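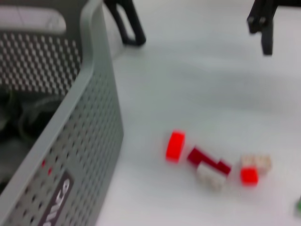

Are the robots ready to clean up after us yet?

June 7, 2023

I've been asking one question since March, and I ask it of pretty much anybody who works near a robot: when can I stop picking up my kids' toys? This week I finally got something like an answer, and it's "not this summer, but don't laugh."

The answer comes from Isteren, a small outfit that spends its days trying to get robot arms to do the boring stuff. Toys into a bin, towels into a stack, returned items back onto a store shelf. They put out their spring results on Wednesday, and I read the whole thing over lunch, which tells you what kind of lunches I have.

The headline number is 943. That's how many tidy-up runs they logged with a single arm at a table, each one starting with small loose pieces scattered around and ending (in theory) with everything put away in a storage bin. They say the arm finished most of them without any help. When it didn't, the usual trouble was two pieces lying right up against each other or one on top of another. A person just scoops up the pair. The arm wants to take them one at a time, and it can spend quite a while deciding where one brick stops and the next one starts.

I have so much sympathy for this! Anyone who has tried to pry apart two flat bricks with their fingernails knows the feeling.

Speed is the other thing. I called the company and asked how long it takes to clear a table, and the person I got was cheerful about it: slower than a four-year-old, faster than a four-year-old who has been asked to do it. I'll take that. My own house would be happy with a machine that started at bedtime and was done by breakfast, as long as it was quiet and didn't step on the dog.

Now for the shop-floor side, where I think the money is. Kason, the secondhand toy chain, has been trying a sorting arm at 2 of its stores since March. It goes through mixed bricks that people trade in, a job the staff will happily hand over to anybody or anything. The company told me the arm is good with the ordinary chunky shapes and bad with anything clear, floppy or tiny, so a human still works through the leftovers at the end of the shift. No jobs have been cut, they say. They also say they'd like to have the arm in 3 more stores by the holidays, if the price comes down.

Price is where I get grumpy. Zostine, which sells a home version of this sort of thing, wouldn't give me a figure at all. They'd only tell me that it's "aimed at early households." I don't know what an early household is. Mine is usually late.

And a lot of what I call tidying isn't picking things up anyway. It's knowing that the green piece belongs to the set upstairs, or that the tower on the coffee table is not a mess, it's a castle, and there will be tears if it moves. I asked Isteren about that too. They have a project called Selvanayagam that's supposed to let you tell the arm what to leave alone, just by saying so. It isn't ready to show people, and I didn't get a date out of them.

So for now the bin in my living room is still filled by hand, mostly mine. Isteren says its next round of testing moves on to laundry, starting with socks. I've asked to come and watch, and I'll write it up here if they let me in the door.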